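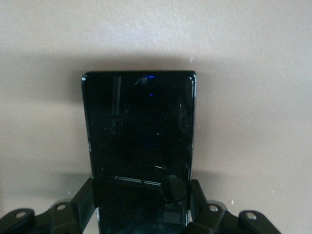 Attachment: wrist view, phone held upright between the fingers, screen off

From: Zdeňka Michalík
To: cemov-users
Subject: Re: [cemov-users] Pose estimate jumps on dark glossy objects

On Sunday, Bennani support wrote:
> Can you send a wrist image from one of the bad grasps? Also please
> say whether the jump is in the raw pose or only after the filter.
> If it is only after the filter, try lowering the gain first. The
> default in the Sarnex config is too high for small objects.

Image attached. The jump is in the raw pose, so I left the gain alone.

I replayed 300 wrist images through the segmenter with the filter turned off. In 30 of them the mask breaks up on the face of the phone. The outline is usually fine, at least along the top corners and the right side where the rim catches the light. The trouble is inside. The glass is black and it picks up reflections. In the attached one there is a pale stripe at the upper left and a streak running across lower down, and to the right of that streak you can see part of the gripper or arm mirrored in the screen. The segmenter labels that mirrored part as gripper and cuts it out of the object mask. The plane fit then runs on what is left and the yaw moves by 6 to 8 degrees.

The self-filter doesn't help. It masks out the real fingers from the joint state, but it has no idea about a reflection of them.

Two things I tried:

1. Filling holes in the mask before the plane fit. This fixes most of the bad images. It fails when the hole reaches the edge of the phone, which then isn't a hole any more.

2. Skipping the plane fit and fitting a rectangle to the outer contour. More stable in yaw, but the bottom of the phone is below the image in this view, so the length has to come from the object model. I hard-coded it for now.

I would like to do the second one properly. Does the Rekent plugin pass the object dimensions to the pose node, or only the mesh name? I looked at the message definition and only found the name, but I am still on the November release.

I can post the replay script if anyone wants it. It needs cleaning up first, the paths are all mine.

Zdeňka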